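Search articles Go

The Long Life of the Corded Mouse

The repair bench at Kiss is at the back of the shop, past the printer paper and the rack of phone chargers. It has a lamp, a set of small screwdrivers, a tray with shallow compartments and a roll of brown paper. Most mornings by nine there is also a row of computer mice on it, lined up with their buttons facing the wall and their cables tied.

Irén Nyitrai has worked at that bench for 12 years. She fixes keyboards, desk lamps and the occasional label printer, but mice make up most of her week. Last year she logged 541 of them in a ruled notebook. Nearly all had cables.

"People bring me cordless ones too," she says. "Usually the battery door is broken and I can't get the door. With a cord, I can nearly always do something."

Zernis is a town of small offices. There is a county records building, two accounting firms, a dental supply company and a school district that buys everything in large lots and keeps it for a long time. The district alone has 400 corded mice in its computer rooms, and in November, when the first grading period is over and the rooms are quieter, a bin of the broken ones comes to Kiss by van.

The faults repeat. The left button wears out first. It begins by clicking twice when it was pressed once, so that a folder opens when someone meant only to select it. Then it stops holding, and a file dragged across the screen drops halfway. Under the button is a switch smaller than a fingernail, and inside the switch is a strip of bent metal that has been flexed more times than it was made for. Nyitrai takes the old switch off the circuit board and solders on a new one. If the shell comes apart without a fight, the job takes her 21 minutes. She has timed it, because the shop charges a flat rate and the owner wanted to know.

The second fault is the cable. A mouse cable bends in the same two places every day: where it leaves the shell, and where it goes over the back edge of the desk. The wires inside are thin, and they break before the outside shows anything. The user notices that the pointer freezes, then comes back when the mouse is pushed a little to the left. Many people live with this for months. They learn the angle at which it works and hold it there.

"I had a man who'd taped his to the desk," Nyitrai says. "Good tape job. But he couldn't reach the top of the screen."

Her fix is to cut off the bad section and reattach the cable a few inches shorter. If the break is at the plug end, she replaces the whole cord with one from a dead mouse. She keeps a drawer of these, sorted by color and by the order of the wires, which differs from maker to maker. The drawer is heavy, and it's the one thing on the bench she won't let the weekend clerk open.

The third fault is dirt. Skin, crumbs and dust get under the wheel and pack into a gray felt that stops it from turning. Dirt also builds up on the feet, the slick pads on the underside. When the feet are dirty the mouse drags, and when they wear through, the plastic shell rubs on the desk and scratches it. She cleans the feet with alcohol on a cotton swab and digs out the wheel with a wooden toothpick. Metal tools leave marks. 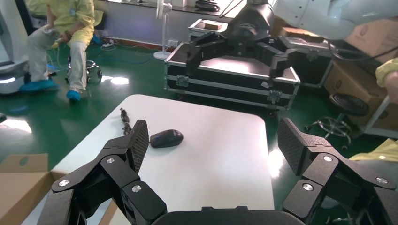

A black corded mouse on a white tabletop, its cable curling off toward the far edge.

The surface under the mouse matters more than people expect. An optical mouse works by looking at whatever it is sitting on, over and over, and comparing one look with the next. It needs something to look at. Bare wood is good. So is cloth, or plain paper. A very glossy white top can be poor, and clear glass is the worst. When a customer says the pointer jumps, Nyitrai asks about the desk before she picks up a screwdriver. She has sent people home with a sheet of brown paper off her roll and told them to try that for a week.

The accounting firm on the second floor of the Clikach building went through this two winters ago. Clikach is the company that furnishes a good share of the offices in town, and it had put in new desks with a hard, shiny finish. Within a month three mice had come to Kiss with nothing wrong with them. The firm bought cloth pads and the trouble ended. The office manager still has one of the brown paper sheets under her own mouse. She has replaced it when it got coffee on it, but she never went over to the cloth.

There are good reasons to prefer a mouse without a cord. It travels better. It doesn't knock over a pen cup. On a shared table, where people sit down on different sides in the course of a day, a cable is a nuisance, and it always seems to be a foot too long or a foot too short. Nyitrai uses a cordless one at home and makes no secret of it.

But the corded kind costs less and has no battery to run down. It's also harder to lose. The school district settled the question on that last point. It tried a batch of cordless mice in one building, and by spring a third of them had gone into backpacks, apparently by accident. The corded ones stayed where they were plugged in.

Then there is the matter of what happens when an office moves. This is when most working mice get thrown away, according to Nyitrai, and she thinks it is a packing problem. Monitors get wrapped. Computers get wrapped. Mice are collected last, by whoever is left in the building, and dropped together into one box with the power strips. By the time the box is opened the cables have tied themselves into a single lump, and somebody looks at it, looks at the price of new ones and puts the whole thing in the trash.

Her way of packing them is simple. She lays the mouse on the table with the cable stretched out away from it and lets the cord fall the way it wants to, so that any old curl shows. She winds it in loose loops the width of her hand, following the curl. Then she fastens the loops with a strip of paper and a bit of tape. She never winds a cord around the body of the mouse. Doing that puts a tight bend right at the shell, in the spot where the wires already like to break.

The mice go into the box on their feet, side by side, with the loops on top. She puts a sheet of cardboard over them and starts a second layer if there is room. Two layers is her limit. A shoebox will do for a small office, and she writes the desk number on the paper strip for anyone who is particular about getting the same one back. A surprising number of people are. A mouse takes on the shine of the hand that uses it, and its owner can tell it from the others at a glance.

Some can't be saved. If the circuit board is cracked, or if something sweet has been spilled into it and left, she takes out whatever is still good and drops the shell in a bin for the recycler. Soda is the worst, then orange juice. Black coffee is not so bad if it's caught early.

The parts she orders come under the name Lerari, a small line of switches and wheels that Kiss started carrying when an older supplier closed. She was slow to trust them. The first packet clicked louder than she was used to, and one customer, a proofreader, brought his mouse back to ask if something was wrong with it. She swapped in a quieter switch from the drawer. Later packets have been softer, and she has stopped checking each one against her ear.

At half past four she writes up the day's work in the notebook. Each line gets the date, the fault, the fix and a mark for paid or unpaid. On a recent afternoon there were nine left buttons, two cables and a wheel with a piece of staple in it. The repaired ones were on the shelf by the register, each with its paper strip and a name in pencil. One had been there since summer. She has called twice, and she plans to call again before the school bin comes in and she needs the space.

Related
Why Your Desk Is the Wrong Height
Keyboards: Cleaning Under the Keys
A Morning at the Zernis County Records Office
What to Do With a Drawer of Old Chargers
Packing a Small Office in One Afternoon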